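Sekstead 셋업 키트 두 달 사용기 (그리퍼 한 대 기준)

작년에 Trumska 쪽 글을 읽고 궁금해하다가, 10월에 드디어 저희 작업장 셀에도 들였습니다. 평행 그리퍼 하나 제대로 맞추자고 시뮬레이터까지 사나 싶었는데, 써 보니 할 말이 꽤 많아져서 길게 적어 봅니다. 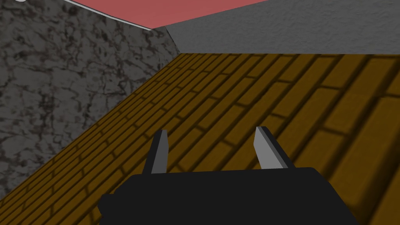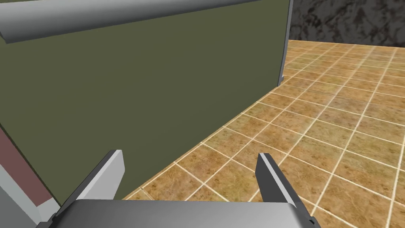
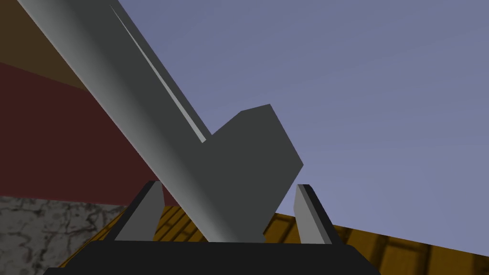

세 장 모두 시뮬레이터 안의 손목 시점이에요.

Sekstead 키트는 손목 시점 렌더러와 손가락 정렬용 지그, 그리고 점검 기록 프로그램으로 이루어져 있습니다. 설치는 저녁 먹고 시작해서 자기 전에 끝났으니 이 정도면 양호하지요. 제가 제일 자주 쓰는 건 역시 손목 시점입니다. 원점을 잡고 나면 먼저 손가락을 벌린 채로 빈 바닥을 보게 하는데, 첫 번째 화면처럼 두 손가락 사이로 마룻널이 훤히 보이면 좌우 기울기를 견주기가 참 편해요. 그다음엔 두 번째처럼 녹색 판 가까이에 세워 놓고 여유를 살핍니다. 마지막 화면에서는 ㄱ자 비슷하게 머리가 튀어나온 긴 회색 물체가 손가락 사이에 들어와 있는데, 머리 끝과 오른쪽 손가락 사이에 아직 틈이 있죠? 저는 이런 틈을 보고 닫힘 위치를 다시 만집니다. 실물 앞에 쪼그려 앉아 고개를 꺾던 시절을 생각하면 허리가 다 고맙다고 하네요!

지그도 마음에 듭니다. 손가락 고정 볼트를 살짝 풀고, 지그를 끼우고, 양쪽을 번갈아 조이면 됩니다. 한쪽만 먼저 꽉 조이면 틀어지니 그것만 조심하세요(제가 첫날 그랬습니다). 점검 주기는 설명서대로 500회로 두었고, 기록을 보니 지금까지 2,187회 움직였는데 그사이 재조정은 2번 했습니다. Estness에서 나온 예전 지그를 쓸 때보다 확실히 손이 덜 가요.

아쉬운 점도 적어야겠지요. 렌더러의 재질 표현이 단순한 편이라 손가락 패드가 얼마나 닳았는지는 화면으로 알 수 없고, 결국 떼어서 눈으로 봐야 합니다. 메모리도 16GB로는 살짝 버거워서 방을 바꿀 때마다 한참 기다립니다. 한글 메뉴도 군데군데 번역이 어색하고요. Stamatopoulos 어댑터를 쓰시는 분은 볼트 구멍 간격을 꼭 먼저 재 보세요. 저는 그냥 주문했다가 와셔를 따로 사러 나갔다 왔습니다.

별점은 다섯 개 중 네 개 드립니다. 패드 교체 과정은 다음번에 갈 때 이어서 올릴게요.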